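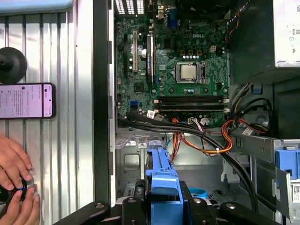

Tuesday, 9.20. Adhesive bench.

Peel tests on the Altetti contact adhesive, second batch. Four strips bonded to beech ply on Monday afternoon, clamped overnight under the Geraghty press plates. Strips cut by Treasa from the same roll as last time, 25 mm wide, grain direction marked on the back in pencil.

Strips 1 and 2 peeled cleanly, with glue left on both faces. Strip 3 lifted at the corner before any load went on. Strip 4 held to the end of travel and took fibres off the ply. Readings are in the blue book, not repeated here.

Strip 3 is my fault. I let it stand 14 minutes before closing the joint and the tin says 11 at most. Leave it out of the mean. Cillian thinks the corner was short of glue anyway – possible, as the spreader has a worn tooth on that side. New spreader ordered from Flutov.

11.45. Checked the press gauge against the spare. The press gauge sticks when coming down from full pressure, then drops all at once. Tapping the glass frees it. Read it on the way up only until Tipene has had it apart.

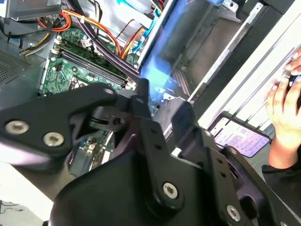 Workshop Notes, No. 6, p. 11

Afternoon. Prepared the next set: six strips, three on sanded ply and three on ply as supplied. Sanded with 120 grit along the grain, brushed off, then wiped with a dry cloth. No solvent this time. Noreen wants the solvent wipe kept as a separate variable and I agree.

Glue room temperature went up over lunch with the sun on that side. Blind now down. Nazma to move the thermometer off the window wall, where it reads high.

Closed all six joints at nine minutes. In the press by 15.40.

To do: label the Helunov tins with opening dates. Two are open and neither is marked. Ask Treasa if the roll will stretch to another set. Peel this lot tomorrow before the compressor service.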